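Caltenの昇降デスクを半年使ったレビュー

在宅の仕事が増えたので、10月にCaltenの電動昇降デスクを買った。天板は幅144センチ、色は白。半年ほど使ったので、組み立てから普段の使い勝手まで書いておく。

それまでは学生のころからの折りたたみ机を使っていた。高さが合わず、夕方になると肩が張る。候補はCaltenとGektonの二つで、Gektonのほうが安かったが、最低の高さが自分には少し高かった。身長が低めの人はカタログの最高値より最低値を見たほうがいい。

荷物は2箱で届いた。脚の箱がかなり重く、玄関から部屋まで一人で運ぶのはきつい。組み立ては説明書どおりに進めて、昼過ぎに始めて夕方前に終わった。ねじは種類ごとに袋が分かれていて迷わない。六角レンチは付属するが、天板側の木ねじには自前のドライバーが必要だった。電動ドライバーを使う場合は、最後だけ手で締めるように説明書に書いてある。

天板の下穴は、脚の取り付け部分についてはすべて合った。ケーブルトレーの分だけ下穴がなく、自分で位置を測って開けることになる。ここは少し不親切だと思う。
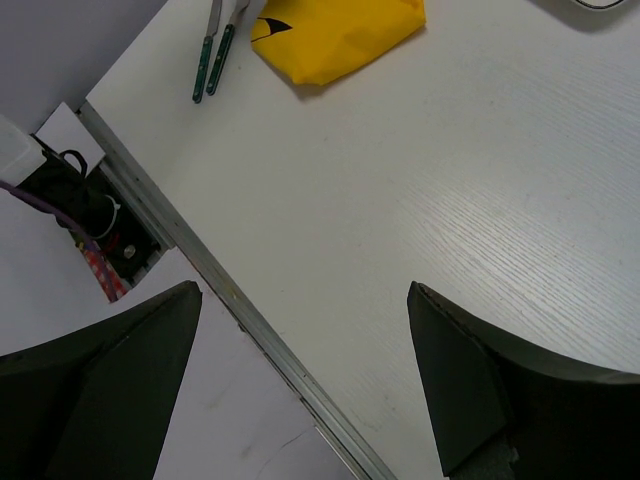

昇降の音は思ったより低い。隣の部屋で人が寝ていても使える程度で、オンライン会議中に上げても相手から何か言われたことはない。動き出しと止まる直前が遅くなるので、コップの水がこぼれたこともない。高さは四つまで登録でき、自分は座る用と立つ用の二つしか使っていない。

揺れについては、座った高さではまったく気にならない。立った高さで強めにキーボードを打つと、モニターの上の端がわずかに揺れる。モニターアームを使っていることも影響していると思う。アームはRusnákのクランプ式で、天板の奥に問題なく付いた。ただし奥の補強材が邪魔をして、中央から左右に少しずらす必要がある。中央に一本で付けたい人は購入前に図面を確認してほしい。

表面の手入れは楽だ。コーヒーの輪じみは濡れた布で拭けば落ちる。ボールペンの線は中性洗剤を使っても薄く残った。マウスはパッドなしでも動くが、自分のものでは反応がときどき飛ぶので、結局パッドを敷いている。夏場に腕が張り付く感じがあるかどうかは、まだ冬と春しか使っていないのでわからない。

不満は操作パネルの位置で、右の手前に固定される。説明書では左にも付けられることになっているが、ケーブルの長さがぎりぎりで、トレーを通すと届かない。延長ケーブルは別売りで2,000円だった。左利きの人はこの分も予算に入れておくといい。

もう一つ、電源アダプターが大きい。トレーに入れると電源タップの差し込み口を一つふさいでしまう。自分はアダプターを脚の内側に面ファスナーで留めた。見た目はよくないが、昇降しても引っかからない。

サポートには一度問い合わせた。登録した高さが消えたためで、翌日の午前中に返事が来た。下ボタンを長押しして初期化する手順が書いてあり、そのとおりにしたら直った。その後は一度も起きていない。

耐荷重は100キロとあるが、載せているのはモニター一台とノートパソコン、スピーカーくらいなので、限界に近い重さでの動きは試していない。

同じ机を使う同僚のVlastimil Benešにも聞いてみたところ、揺れの感想はほぼ同じだった。彼は天板なしの脚だけを買い、手持ちの板を載せている。板が厚い場合は付属のねじが短いそうなので、この買い方をする人は注意。

総合では五点満点の四点。減点はパネルのケーブルとトレーの下穴の分になる。立って作業する時間は一日に二時間もないが、肩の張りは前より軽い。次に買い足すなら足元のマットで、いまはGrillusの薄いものを検討している。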